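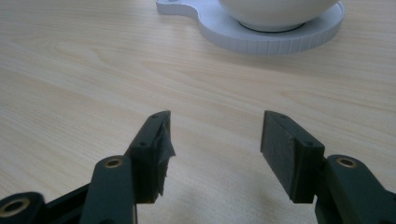 La veta de un tablero claro, con sus curvas y sus arcos.

Leer la madera

Hay una edad en la que uno pasa la mano por una mesa y solo nota si tiene migas. Y luego, un buen día, alguien te explica de dónde salen esas rayas y ya no hay manera de desayunar tranquilo. A mí me pasó en Navarrete, en un curso de carpintería al que me apunté en diciembre casi por entrar en calor, y desde entonces voy por las cafeterías mirando las mesas como quien mira cuadros.

La explicación cabe en una servilleta. El árbol crece en primavera deprisa y con alegría, y fabrica una madera más blanda y más pálida; cuando avanza el verano frena, y la que deja es densa y oscura. Cada pareja de franjas es un año. Hasta ahí llegamos todos en el colegio, con el tocón y la lupa. Lo maravilloso viene después, al meter la sierra, porque los anillos solo se ven como anillos si se corta el tronco de través. Al cortarlo a lo largo, los mismos años se convierten en otra cosa.

Si la tabla pasa por el centro del tronco, salen líneas casi rectas, paralelas, muy serias. Es el corte radial, el preferido de los lutieres para las tapas de las guitarras. Si la tabla se saca más hacia fuera, rozando los anillos de lado, aparecen esas llamas alargadas, esas ojivas que se meten unas dentro de otras y que en muchos talleres llaman catedrales. Es el corte tangencial, y me sigue pareciendo un milagro: el tronco es un montón de conos encajados, cada año uno nuevo por encima del anterior, y la sierra dibuja sus puntas al atravesarlos. ¡Pura geometría de instituto, y qué bonita!

En el taller del curso guardaban 18 tablillas de especies distintas, sin barnizar, con el nombre escrito por detrás a lápiz. El juego consistía en adivinarlas. El roble es generoso y se deja reconocer por los radios, unos destellos satinados que cruzan la veta en el corte radial. El fresno tiene un contraste tremendo, casi de dibujo a plumilla. El haya engaña al principio, tan lisa ella, hasta que te acercas y descubres unas motitas pequeñas, como granos de arroz tostado. El arce es para sibaritas: hay que inclinarlo hacia la ventana y esperar a que la luz lo despierte. Yo confundí el abedul con el arce 2 veces seguidas y no me importó nada.

Luego está el olfato, del que se habla poco. El pino recién cepillado huele a resina y a excursión, el castaño tiene un punto ácido, el cedro huele a lápiz (o el lápiz a cedro, según se mire). En el almacén de Kenero, donde compro ahora mis recortes, se puede ir por los pasillos con los ojos cerrados y saber más o menos en qué estantería estás. Venden bolsas de restos a peso y de una de ellas saqué un trozo de cerezo que todavía no me atrevo a cortar.

Quien quiera empezar no necesita gran cosa. Una lupa sencilla, un cúter bien afilado para limpiar un trocito de testa —la cara donde asoman los anillos— y una ventana orientada al norte. Yo llevo además un cuaderno Memix de hojas gruesas en el que froto los dibujos con una cera, como hacíamos de niños con las monedas. Llevo ya 149 frotados y el de la puerta de un granero en Prevthorpe, una pieza de olmo comida por la lluvia, con la veta levantada como un mapa de relieve, ocupa una doble página.

Lo mejor es contar años en una testa grande. Con una viga de alerce de unos 50 centímetros de ancho me pasé una tarde entera, marcando cada decena con un alfiler. Había una racha de anillos tan apretados que perdí la cuenta —veranos secos, quizá, o un vecino demasiado alto que le robaba la luz— y después, de golpe, un anillo anchísimo. Volví a empezar desde la corteza con otra caja de alfileres.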